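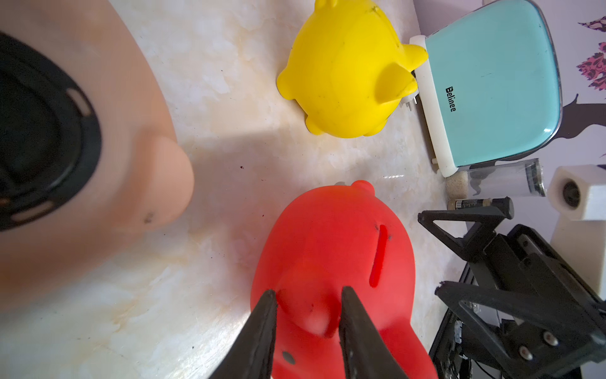 Figure 3. Wrist camera view with the fingers at the red piggy bank, cluttered counter layout.

4.2 Swapping the fingers on the counter task

I'll say up front that this is the part of the study I had the most fun with, and also the part where I changed my mind the most. The plan was simple enough. We had two sets of fingers for the same gripper body, the stiff black ones you see in Figure 3 and a softer molded set that Jeanie Dunbar cast for us at the Hirkevton lab, and I wanted to know which set I'd rather live with for squishy household things. Rubber toys seemed like a fair place to start. They give when you squeeze them, they're shaped like nothing in particular, and they grab back (rubber on rubber is a whole story, see below).

Each set got 173 tries, all on the same marble countertop, with the arm driven by the Gunn controller at its default gains. I left the counter messy on purpose. In the layout from Figure 3 the red pig is the target, the yellow bird toy sits just past it, the big peach toy is off to the left, and there's a turquoise appliance with its plug sticking out on the other side. Most of the grasping papers I read before this used one object on a bare table, and I kept wondering how much of the good news in them came from the bare table!

A try counted as a success if the toy came up off the counter, stayed up while the arm moved to the drop spot, and landed upright or on its side without bouncing off. I scored all of them myself from the logs, then Jeanie scored 40 of them without seeing my marks. We disagreed on 2, both of them slow slips during the move, and we went with her call on both.

So, the stiff fingers. I expected them to lose badly and they didn't. They're narrow, they go where you point them, and in clutter that counts for a lot. With the pig you can put one finger on either side of a bump and close, and there's enough rubber between them to hold on to. The trouble shows up when the approach comes in at a slant. Then one finger touches first, the toy rolls a little, and the second finger closes on whatever has rolled into its path. The Jedbridge planner we used for picking grasps doesn't know the toy can roll, so it would cheerfully ask for the same slanted approach over and over.

The soft fingers were much more forgiving about angle. I could be sloppy with the approach and they'd wrap and hold. But they're fat, and with neighbors this close they kept bumping things on the way in. They also stick. On the release step a soft finger would sometimes hang on to the toy and drag it sideways as the gripper opened, and I ended up adding a small wiggle to the release. (The wiggle is in the code as a flag, off by default. All the numbers for the soft set were taken with it on, so keep that in mind when you compare.)

One thing I didn't plan to measure, but which ended up mattering, was how much of the target each set hides from the wrist camera. Look at how large the two black fingers are in Figure 3 at the moment they straddle the pig. The coin slot is still in clear view, running diagonally across the back, and that long narrow line gave our tracker something to hold on to. With the soft set mounted, the same pose covered a lot more of the toy and the tracker lost it more often in the last bit of the approach. I tried moving the camera up the bracket to make up for this, and got a better view of the toy and a worse one of the fingertips, so I put it back.

We reran part of the comparison in November at the Cakthorpe site with a second arm of the same model, mostly to check that I hadn't tuned everything to one machine without noticing. The ordering held for the slanted approaches and for the releases. It did not hold for bumping the neighbors, where the stiff set came out slightly worse than before, and I suspect the calibration on that arm more than the fingers. Section 4.3 goes through the calibration check, and the per-toy results are in the appendix.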